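Ticket: pad wear and missed grips on denim
Product: Steltel hand-held gripper kit, trial set
Supplier: Nelville
Opened by: Flustmont, evaluation desk
Opened: August 20, 2024
Status: waiting for parts

Problem
Grip is unreliable on heavy cloth. Thin cotton and towels are fine. With jeans the fingers close, then the fold creeps out as the tool is lifted. We logged 12 slips in 61 lifts.

Tried so far
Wiped the finger pads and let them dry. No change.
Tightened the finger screws. No change.
Ran the opening calibration again from the Tanabe software. The closed reading is now steady, but slips continue.

Pictures attached, both with denim on patterned bedding.
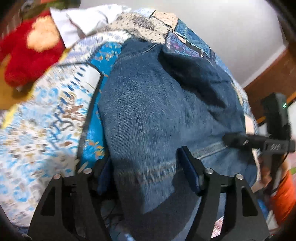
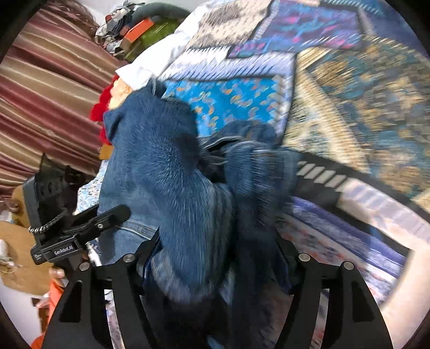
Reply from Nelville support
Please check the pad thickness on both fingers. Trial sets shipped in June went out with the thin pads, which are meant for paper and light fabric. Take hold across a seam if you can, and wait for the closed reading before lifting.

Our update
Pads are the thin type on both fingers. Gripping across a seam helped: one slip in 20 lifts. We still need it to work on plain cloth, so please send five pairs of the thick pads and confirm whether calibration has to be repeated after fitting.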